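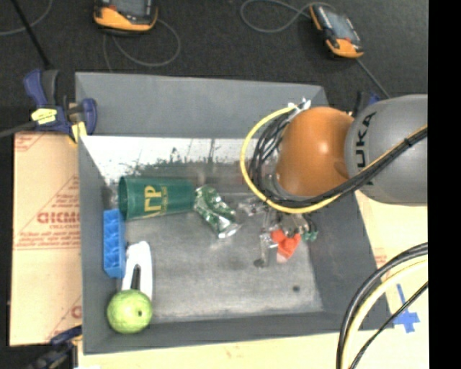
Velimir Ivanov
23/09/2021

Maline Cup: Frequently Asked Questions

What is the Maline Cup?
An indoor handball tournament for club teams, played every November in Skorano. The men's and women's events run at the same time and use the same rules.

How many teams take part?
Each event has two groups of four. The top two in each group go to the semifinals. The others play one placement match each.

How are group points awarded?
A win is worth 2 points, a draw 1 and a loss 0.

What happens if teams are level on points?
The result between the tied teams is checked first, then goal difference in the matches between them, then goal difference across the whole group. If they still cannot be separated, lots are drawn at the technical meeting.

Can a semifinal end in a draw?
No. Two extra periods of five minutes are played. If the score is still level, each team takes five seven-meter throws.

How many players can a club register?
Up to 18, of whom 16 may be listed for any one match. Changes to the list close one hour before the throw-off.

Are loan players allowed?
Yes, up to 3 per club. The loan must be confirmed in writing by the home club. A player may not appear for two clubs in the same edition.

Which ball sizes are used?
Size 3 for men and size 2 for women. Resin is permitted on match courts only - not in the warm-up hall.

Where are matches played?
Group matches are split between the Vitgate hall and the Živković hall. Both finals are at Vitgate.

Who holds the scoring record?
The women's event has the highest total for a single edition, 183 goals by one team in 2017. No men's team has gone over 170.

What is the entry fee?
100 euros per team. It is not refunded after the draw.

How is a protest filed?
In writing, signed by the team official, within one hour of the final whistle. Referees' decisions on fact cannot be protested.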